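共用ラウンジ・給湯コーナー 卓上点検表(コメント付)
Derent 東棟 2階 管理区分:共用部/飲食可
様式 17 改訂版
点検時刻 16:20 対象月 6月

凡例
○=適合 △=軽微な指摘、当日中に是正 ×=不適合、使用停止または撤去 −=該当なし
コメント欄には状態と処置を記入する。「問題なし」のみの記入は不可。

1.床・通路

1-1 テーブル周囲の通路幅 ○
窓側 620 mm。椅子を収めた状態で測定。椅子を引いた状態では基準を下回るため、使用後に椅子を戻す旨の掲示を継続する。

1-2 床面の水濡れ、こぼれ ○
流し台前に水滴なし。マットの裏面は乾燥。

1-3 床上の配線 △
電気ケトルの電源コードが台の前縁から垂れていた。台の奥へ回して固定した。結束バンドの予備は引き出し下段。

1-4 テーブルクロスの垂れ下がり ○
椅子の座面に掛かっていない。クロスの角を脚に結ばないこと。前回の指摘は解消済み。

2.電気・加熱器具

2-1 ケトル本体、プラグの変形・変色 ○
プラグ刃に変色なし。差し込みに緩みなし。

2-2 電源タップの容量表示 ○
表示は判読可。同時使用はケトルと冷蔵庫まで。電子レンジは壁コンセントに単独で接続。

2-3 電子レンジ庫内 △
天井面に飛沫の付着。拭き取り後、扉を開けて乾燥させた。パッキンに破れなし。

2-4 冷蔵庫内温度 ○
庫内温度計で確認。記名のない容器1点に付箋を貼付。次回点検時に残っていれば廃棄する。

3.流し台・清掃用品

3-1 排水口のごみ受け ○
交換済み。ぬめりなし。

3-2 洗剤の表示 ×
詰め替え容器1本に内容物の表示がなく、使用停止とした。成分が確認できないため中身は再利用しない。新しい容器には品名と詰め替え月を記入する。油性ペンの直書きは消えるのでラベルを使用のこと。

3-3 スポンジの保管 △
使用前の品を含め、流し台下の専用かごに置くことになっている。卓上に出ているものは食品側へ戻さず、用途を確認してからかごへ移す。研磨層付きのものは焦げ付き用とし、樹脂製食器には使わない。

3-4 スポンジの交換周期 ○
交換記録に抜けなし。在庫は Cereck の納品分で足りる。

4.卓上の食品・小物

4-1 個包装菓子の封 ○
封が開いたものは共用に戻さない。両端を圧着した小袋は、端部の浮きと裂けを両面から確認する。外国語表示の菓子については、原材料の読み取りができない場合、管理室で訳を付けてから提供する。マシュマロはゼラチンを含む製品が多いため、アレルギー掲示の対象に加える。

4-2 食品と清掃用品の分離 ×
卓上および菓子缶の中で、菓子とスポンジが同じ場所に置かれている。是正の優先度は本票で最も高い。

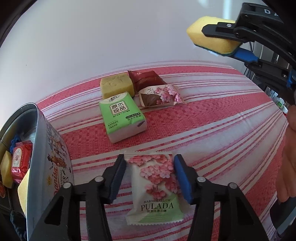
処置は次の順で行う。まずスポンジをすべて卓上から下げ、次に缶を空にして内面を拭く。個包装の菓子は外装を確認し、汚れのあるものは廃棄する。缶を菓子用として残すか小物用とするかを決め、側面に用途ラベルを貼る。菓子の商品名が印刷された缶に清掃用品を入れる運用は、誤認のもとになるので認めない。

4-3 缶・容器の縁 △
金属缶は縁の折り返し部を布越しになぞり、引っ掛かりの有無を見る。ふたのない状態で食品を保管しない。ひも類は食品と同じ缶に入れず、引き出し上段へ。

4-4 ティッシュの配置 ○
卓上に設置。加熱器具の周囲 20 cm 以内には置かない。袋入りの製品は取り出し口を上にし、濡れたスポンジと接触させないこと。

4-5 テーブルクロスのたるみ △
しわが寄った箇所では紙コップが傾きやすい。飲み物を出す前に張り直す。滑り止めシートは在庫があり、Kidis の薄手のものを使う。厚手は縁に段差ができるため不採用。

4-6 編み地、衣類などの布製品 △
卓上や缶の脇に置かない。繊維くずが食品に付く。忘れ物は共用棚ではなく管理室へ届ける。

5.ごみ・廃棄

5-1 分別表示 ○
剥がれなし。アルミ蒸着の菓子袋は可燃。金属缶はふたと本体を分けて出す。

5-2 ごみ箱の充填量 ○
七分目以下。袋の予備2枚を底に確認。

5-3 回収経路 −
回収は Luangrath の担当範囲につき本票の対象外。

6.是正事項の整理

3-2 表示のない洗剤:使用停止済み。代替容器の準備待ち。
4-2 食品と清掃用品の混在:当日中に分離。完了後、本欄に時刻を記入。
完了時刻( )
4-3 缶の縁とふた:用途決定後に再確認。
4-5 クロス:張り直しのうえ、シートを敷く。

備考
4-2 は前回、前々回とも△で処理されていたが、再発のため今回から×に変更した。判定基準の改訂を管理室に申し入れ中。受付番号 2,417。
3-3 と 4-2 は重複する部分があるが、当面は両方に記入すること。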